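Toy kitchen data drive passes 2000 runs at Jendwood

2023-11-25

We hit a number I've been watching for weeks! The toy kitchen set at our Jendwood lab now has 2000 recorded runs in it, and I got to drive the arm for a few of the last ones (badly, but they count).

If you haven't been following along, we started this back in September with one play kitchen and a short list of chores. Put the strawberry in the pot. Move the fork over. Fold the towel, or try to. A person steers the arm through the chore, the whole thing gets saved, and then somebody types a plain sentence saying what was done. The model we call Trenia learns from all of it.

We're up to 85 different chores now, with 13 people taking turns at the controls. I like that mix a lot. My runs wobble, other people go in fast and straight, and Trenia gets to see both. We keep the failed grabs too - they go in their own folder with a note on what went wrong.

The biggest change this month is that we move everything between runs. Early on we kept putting the pot back in the same spot, and the model got very good at that one spot and pretty hopeless anywhere else. So now there's a shuffle before every run, and the towel can land anywhere, even under the pot.

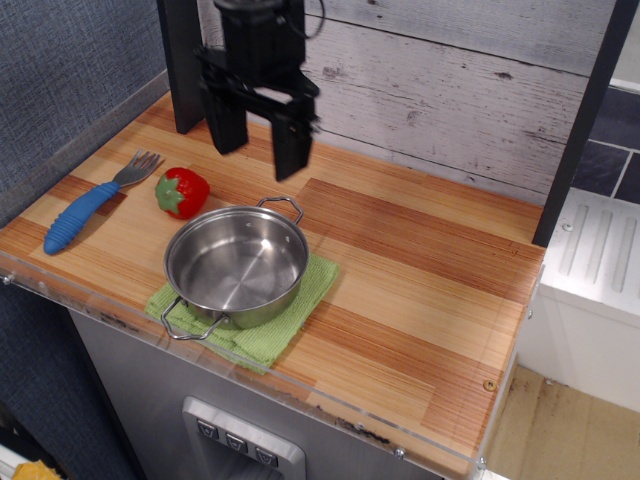
What's next

A second kitchen is going up at our Kenden site, with 16 new chores to start, mostly drawers and doors. I'm told the doors are a pain. If you work in either building and want a turn at the controls, sign up on the sheet by the lab door. Training takes one afternoon, and you don't need to know any code.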